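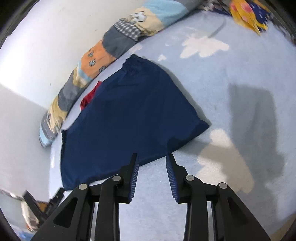
Dela Aryee folds laundry on her bed, and she has done so in every place she has ever lived. "My grandmother had a big table for it, a proper one, and I always thought that when I was grown up I would have one too," she says, laughing. "Well, I'm grown up, and I fold on the bed. It's the right height if you kneel, and if you're tired you can just lie down next to the socks!"

We talked on the phone for most of an afternoon, with a break when her dryer buzzed. Dela runs Brilley, a wash-and-fold business that began with two neighbors' baskets and now looks after 80 households. The paid work goes through a rented shop with long counters, but the family's own clothes still get tipped out in the bedroom, and it was the family's clothes I wanted to hear about.

She starts with whatever is soft and has no shape. Drawstring shorts, pajama bottoms, the cloth bags the kids carry their gym shoes in. "People leave those for last and by then they're fed up, so they ball them up and push them in a drawer. I lay them flat first. You pull the waist out to its full width, you smooth down from there, and then you fold in half and in half again. A gathered waist is never going to lie like a shirt collar and you shouldn't ask it to."

Does she iron? "Oh no. Tablecloths, maybe, in January, when I feel guilty about the holidays."

Her business partner, Rachid Cherkaoui, joined the call for a while and disagreed with her about nearly everything. He rolls. He rolls shorts, he rolls towels, he would roll a winter coat if you let him. He learned it in his twenties, working in the laundry of a small hotel called the Kasura, where the linen closet was so narrow that you had to walk into it sideways. "A folded pile falls over when you take the bottom one," he told me. "A roll, you pull it out, the others stay where they are. Dela knows this."

"Dela does not know this," said Dela.

They do agree about sheets. Printed ones should be dried inside out, in their view, and a child's favorite set should have a twin, bought on the same day, so that wash day doesn't end in tears at bedtime. Dela's youngest went through a long spell of refusing anything plain. "It had to have a picture on it. Boats, stars, I didn't mind. I had 20 minutes to get that bed made and I'd have put him to sleep on a road map."

I asked what she does when she is interrupted halfway, as everybody with children is. She said she leaves the pile on the bed, shuts the door and comes back when she can, and that the clothes have never once complained. Rachid said his would.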